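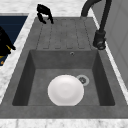

If the Arm Stops Over the Sink

May 15, 2021
By Marcelle Collet

A plate lying partly over the drain may slow the water — and the Grolline arm may stall with fault 304 when it cannot find the rim. Press Stop before reaching into the basin. Move the plate clear by hand, then restart. Food must be removed first.

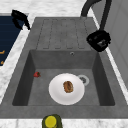 Bread or pastry on the plate, a strawberry at left: clear both before restarting.

Report a second stall to Esska.

This site uses cookies.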